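The Box for Metum

The post office counter at Stakell closed at five, and Lemlem Alemayehu had told herself she would have the box packed by three. At twenty past two it was still open on the table and the things that were meant to go in it were lying all over the cloth.

Her sister had moved to Metum in November. She had gone for a job with Clilex, and she lived in one room over a shop that sold lamps. On the phone she said the room was fine. She said the shop downstairs left its display on all night and she had stopped minding. When Lemlem asked what she needed, she said nothing, and then she said maybe something to clean the sink with.

So there was a sponge. Lemlem had bought the one shaped like a banana, because their mother used to keep one just like it on the windowsill and had never let either of them use it on the dishes. She put it in the box and took it out again. It was a light thing and ought to go on top.

She had read the rules on the parcel company's website twice. The limit for the cheap rate was 2 kilos. A box that went over by even a little cost another 21 dollars, and she had paid that once before, in the winter, for a coat her sister already had. She was not going to pay it again.

The trouble was that the box had a good shape for clothes and a bad shape for everything else. She had brought it home from work, where it had held printer paper or something like it, and she had pulled the old label off and put white tape on the torn places. It leaned a little to one side. If you put the wipes in flat there was a gap beside them too narrow for anything but the tube, and if you stood them up they fell over when you let go.

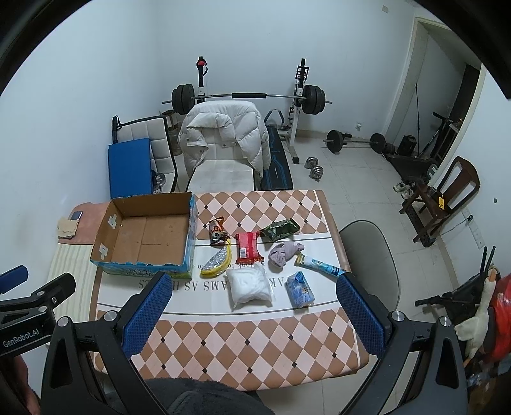

She started with the soft things. Her father had taught her to pack that way when the family left Srithong, soft things down first and into the corners, and he had been strict about it. He had made the girls unpack a suitcase in the hallway and do it over while the taxi waited. Her sister had cried. Lemlem had been eleven and had not cried, but she remembered the driver looking at his watch, and her mother standing at the door with the keys in her hand.

She rolled the cloth tighter and tried it along one side. It was too long by the width of two fingers. She unrolled it, folded it once down the middle and rolled it again, and this time it was too fat.

Her phone buzzed. It was her sister, asking what the weather was like. Lemlem wrote back that it was warm. Her sister wrote that it was warm there too. Neither of them wrote anything for a minute. Then her sister asked if she had mailed the box yet, and Lemlem wrote, Going now.

She put the phone down and sat for a while.

They had not had a fight. People at work had asked her that, when she said she hadn't been to visit, and she had told them no each time. It was only that her sister had packed for Metum in one evening, by herself, while Lemlem was at the gym, and when Lemlem came home there were two suitcases by the door. They were packed very well. She had lifted one to see how heavy it was and nothing inside it had moved.

A bus ticket to Metum was 150 dollars. She had looked it up in the spring, and again last week, and it had not changed. It took most of a day. She had more than enough put by.

She got up and took everything out of the box. She set the packages on the table next to it and turned the box around so that the bad side faced the wall. Then she began with the wipes, standing up this time, and held them with one hand while she worked the cloth in next to them with the other. When she let go they stayed.

The snacks were harder. She had bought two kinds, a red bag and a green one, from the store on the corner that carried food from everywhere. The woman there had told her the red kind was very popular. Lemlem did not read Chinese and could not have said what was in it. Her sister did, a little. She had taken a class for two years and used to read the backs of packages out loud at supper, slowly, with one finger under the line, until their father asked her to please eat.

She turned the red bag over and looked at the back. There was a lot of it. She thought her sister would probably read the whole thing, standing at the sink in the room over the lamp shop, and that she would get stuck on a word and have nobody there to be annoyed with her.

The bag had some air in it. She pressed it to see how far it would go down. She thought about cutting off a corner and taping it shut, but then it would go stale before it got there. She tried it flat. She tried it on its side. She dialed the number before she had decided to and left the phone on the table with the speaker on.

"I can't get these bags in," Lemlem said. "I've tried it every way."
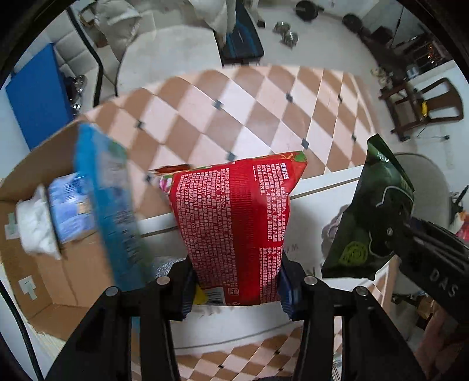

Her sister wanted to know what bags. She said she hadn't asked for any bags, she had asked for something for the sink, and was Lemlem starting with the heavy things again, because that was always what she did.

"I'm starting with the soft things," Lemlem said.

"In the corners?"

"In the corners."

There was a noise on the line, a truck going by maybe. Her sister said to forget the corners. She said Dad had been wrong about the corners, she had worked it out when she was packing for Metum. You put the flat things against the walls and left the middle open until the end, and the soft things went in last, wherever there was room.

"He'd have made you do it over," Lemlem said.

"Well, he wasn't there."

Lemlem took everything out again. She put the wipes against one wall and the red bag against another. The green one went across from it, and the tube slid down behind. The cloth went into the middle, not rolled at all, only pushed in with her fist, and the sponge sat on top with its silver side up. She closed the flaps and they met.

"Did it work?" her sister said.

"It closes."

"What does it weigh?"

She carried it to the bathroom and stood on the scale with it, and then without it, and did the subtraction. It was under. She said so. Her sister said good, and then that she had to get back, her break was almost over.

Lemlem brought the box back to the table and looked for the tape. It was ten to four. The post office was a short walk and she could still make it if she left soon. She found the tape and pulled out a length of it and held it over the seam.

"What's the room like on weekends?" she said. "Is there somewhere for a person to sleep?"

Her sister said there was the floor. She said there was also a kind of a couch, if you didn't mind the lamps.

"I don't mind lamps," Lemlem said. She stuck the tape to the edge of the table and opened the box again to see if she could fit it in her gym bag.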